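Draft section 3, Feb. version. AV to check refs before it goes out.

## 3. Household towels: how long people keep them, and why they stop

### 3.1 Background

Most of the written work on home textiles stops at the point of sale. Fiber, dye, finish, price. What happens after that, in the linen closet and the laundry room, gets a paragraph if it gets anything. We wanted the years after. When does a towel stop being a bath towel and start being the thing under the dog bowl? Who decides? Does the decision have much to do with the state of the cloth?

Earlier diary work in Guvcombe (Vanags, unpublished notes) suggested not much. People in that town described towels as "done" when they no longer matched, or when a guest was coming, or after a move. Wear came up, but late in the interview and usually after a prompt. The present section takes that idea to two more towns, Urnden and Bakke, with a longer diary and a home visit.

### 3.2 Households and diaries

We recruited 221 households, mostly through notices in laundromats and two library branches. No payment, but each household got a box of detergent at the end. Dropout was lower than we feared. Most of the people who left did so in the first month, before they had much to write down, and their pages are not used here.

Diaries were paper. We tried a phone form first and people hated it. The paper sheet hung on a nail or a magnet near the washer, one line per load, with a box for "anything moved out of regular use." That last box is where nearly all of the data below comes from. Altogether it gave us 1,209 entries we could read and code. Handwriting was a bigger problem than expected, also water damage.

Coding was done by two readers working apart. Where they disagreed they sat down and talked it out, and if that failed the entry went into "other." We know this inflates "other" a bit. A cleaner rule would of been to bring in a third reader but there was no money for one.

### 3.3 Surface types

Texture mattered more to people than we had planned for. The original sheet asked only for color and size. By the second week the margins were full of words like "fluffy," "scratchy," "bumpy," "flat now," so we added a surface question to the replacement sheets. Three rough groups came out of it: looped pile, waffle or honeycomb weave, and plain flat weave (mostly kitchen). Fig. 3 is a close view of the kind of cloth at issue. 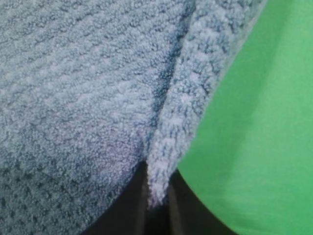

Figure 3(a). Towel surface at close range. Pale blue, darker flecks in the pile; shadowed crease at center.

Looped towels drew the most comments and the strongest feelings. Softness was the first thing praised and the first thing mourned. Respondents blamed hard water, the dryer, cheap softener, a spouse. Waffle towels got fewer comments but odder ones: several people said they never felt clean, others said they were the only kind that did. We have no explanation for the split. It does not follow age or town.

Flat weave hardly came up except as a place where other towels end up ("now a kitchen rag").

### 3.4 Folding and storage

Not in the original plan. Added after the Bakke visits, where it was obvious that how a towel is folded decides how often it gets used. Closets there are narrow and deep. Anything folded in half and half again sits in a stack, and the top of the stack goes round and round through the wash while the bottom is left alone for years. Towels folded in thirds, or rolled, rotate better as people can get at them from the front.

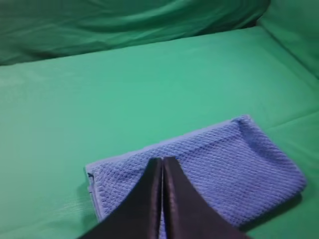
*Photo: Kuvby Household Textiles Project*

In Urnden, with its wide shallow shelves, the effect is weaker. Stacks are lower and people dig. One respondent numbered her towels with laundry marker to keep the rotation fair and then gave up when the numbers washed out.

The practical result is that age and wear come apart. A closet can hold two towels bought on the same day, one nearly spent and one close to new. When the household then clears out "the old ones," both go. We saw this or heard it described in 45 of the home visits. It is the strongest pattern in the set, and it's not one we went looking for.

### 3.5 Reasons for retirement

Entries fell into 6 codes: worn or torn, stained, smell, no longer matching, replaced by a gift, and other. Matching did better than expected in both towns. Smell was mentioned mostly in Bakke, where many households dry indoors through the winter. Stains were tied to hair dye more than to anything else, which surprised the male half of the team.

Color plays into this. Whites go early because every mark shows. Dark towels stay longest but get complaints about lint. Mid blues and grays are the quiet survivors, rarely loved, rarely thrown out. Mottled or textured cloth seems to hide marks as well, though the surface question came in too late to test that properly.

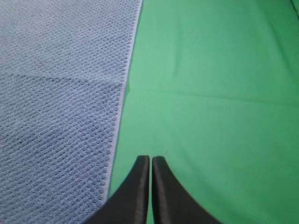 Figure 3(b). Light blue waffle weave with a faint diagonal fold line.

Retired does not mean gone. Most retired towels stay in the house: car, garage, pet, painting, packing for the next move. Aivar Vanags has called this the second shelf and we keep the term. Second-shelf towels are almost never counted when people are asked how many they own, so any survey that simply asks will come in low. Ours did too, the first time.

### 3.6 Limits

Self-report, obviously. Two towns with similiar water and similar incomes. Winter heavy, so drying indoors is probably overstated. Laundromat recruitment should favor people without machines, yet most of our households had one; we suspect the library notices did the work. The surface question is missing from the early sheets and those entries are left out of 3.3 but kept in 3.5. Guvcombe notes were not recoded to match, so comparisons with that town are loose and are used only as background. Recoding is planned, see section 5.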